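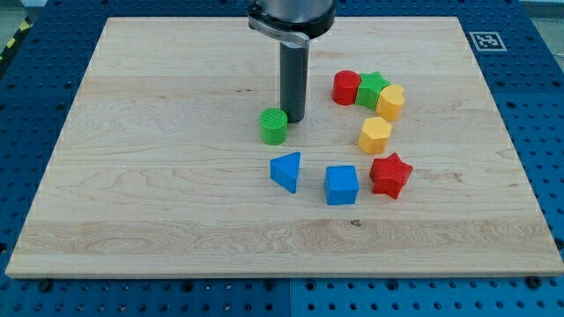
Looking After a Wooden Play Board

A plain board is one of the handiest things you can keep around for small toys, and I say that as someone who spent years picking blocks out from under the couch. Lay it on the table, put the blocks on it, and they have a place to be. When dinner's ready the whole lot can be lifted off together (two hands, please, and keep it level!) and set on the sideboard until afterward.

I like a pale hardwood, maple or something close to it, because bright colors show up so nicely against it and you can spot the one little piece that would otherwise get vacuumed up. Don't be put off by a knot or a few dark streaks. Run your fingertip over the knot, and if it's smooth and tight, leave it alone. If it feels rough, a minute with fine sandpaper, going with the grain, will usually settle it.

The end grain is where most people stop too soon. It drinks up oil like nobody's business, so give those edges a second coat while the first is still soaking in. I use a food-safe mineral oil, wait 30 minutes, and wipe off everything that's left with an old T-shirt. Mine gets done in August and again after the holidays, when the heating has been on for weeks and the wood starts to look thirsty.

For everyday cleaning, a wrung-out cloth and a drop of dish soap is plenty. Do both faces, even if only one is grubby, and stand the board on edge to dry. A board left flat on a wet counter will cup on you, and then every cylinder you own rolls off toward the same corner.

Now, the blocks. Printed plastic ones with those fine ridges hold on to crumbs and finger grease in a way smooth ones don't. Lukewarm soapy water and a soft old toothbrush, brushing along the ridges, gets them clean. Please keep them out of the dishwasher, as some printed plastics go soft in the heat and a cube can come out looking more like a pillow. Dry them on a towel and turn them over once.

If your board slides around on a slick tabletop, a piece of rubbery shelf liner underneath works well. Cut it 2 inches smaller than the board each way so it doesn't peek out and collect fluff.

Posted Sun 2 January in Around the House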